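The candy tray
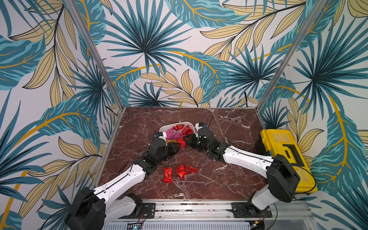 Pink on the left, red toward the back and right.

I have kept a tray of candy out for visitors since we moved to Nimside, and over the years I've been asked about it more than anything else in the place. Chantelle Mtshali wanted to know where the tray came from and Bongani wanted to know how to stop the candy from going soft, so I said I'd write it up.

The tray is white plastic with rounded corners and a raised rim. It is small. I bought it in a pack of two at a kitchen supply store on the road out to Molefe, and the other one holds my keys and stamps. I have owned nicer things for candy. There was a cut glass bowl from my aunt that weighed as much as a brick, and a tin with a lid that stuck. The bowl was too deep, so people dug to the bottom and the top layer ended up on the table. With the tin, guests didn't like to ask. A shallow tray with a rim fixes both. You can see what there is and take one.

I only use wrapped candy. For a while I tried the loose kind, sugared jellies mostly, and they stuck together by the second afternoon. Foil is better than cellophane for a table like this, which is dark reddish-brown marble with thin white veins running through it. Cellophane disappears against a dark top. Foil shows up from the doorway, especially the pink and the red.

I sort by color. When I first started I poured everything in and left it, and the mix looked like the bottom of a purse. Now I put the pink in first and push it over to the left, then fill in the red behind it and down the right side. It takes a minute or two. I don't line anything up. If the pieces are set in rows people are afraid to spoil it, and Karabo Swanepoel once stood there with her hand out and then went without. A loose cluster of each color is enough.

Anything that doesn't match goes at the front. I get the odd yellow or orange one in a mixed bag and I don't have enough of them to make a group, so they sit by the front edge where they get taken first.

As for quantity, I buy bags of 100 and a bag lasts me most of a month, longer in summer. I don't fill the tray to the rim. When it's too full, the first person to reach in knocks two or three over the side, and foil candy slides a long way on polished marble. I top it up when I can see more plastic than candy.

Now Bongani's question. Candy goes soft from sun and from sitting too long. I keep the tray near the back of the table, away from the window, and I put new candy underneath the old. That means lifting out what's left, which I do when I wipe the tray. I wash it in warm water with a drop of dish soap and dry it right away with a cloth. Don't put candy back in a damp tray. The foil sticks to the plastic and tears when you pick it up.

The spare bags live in a cupboard in the hall, folded over and clipped. I used to keep them in the kitchen above the stove, and in May I opened one and found the lot had melted and set again in strange shapes. They tasted fine, but I ate those myself.

On the marble: it does mark. Red foil hasn't left any color on mine, but a melted piece left a dull ring that took some work to get out. I used a soft cloth, warm water and patience. Gert Modise told me to try lemon juice and I'm glad I looked that up first, as acid will etch marble. Keep lemon, vinegar and anything like them off it. If you're worried, put a cloth under the tray. I don't, as a cloth slides around and I like to see the stone.

One last thing on wrappers. People leave them in the tray. They crumple the empty foil and drop it in with the full ones, and then the next person picks up a wrapper with nothing in it. I tried a second dish for empties and it got used for car keys. What works better is a wastebasket at the end of the table where it can be seen.

Cadi Skyrme asked if I'd switch to green and gold for the holidays. Probably not. I have around 37 red ones still in the cupboard and I want to get through those before I buy anything else.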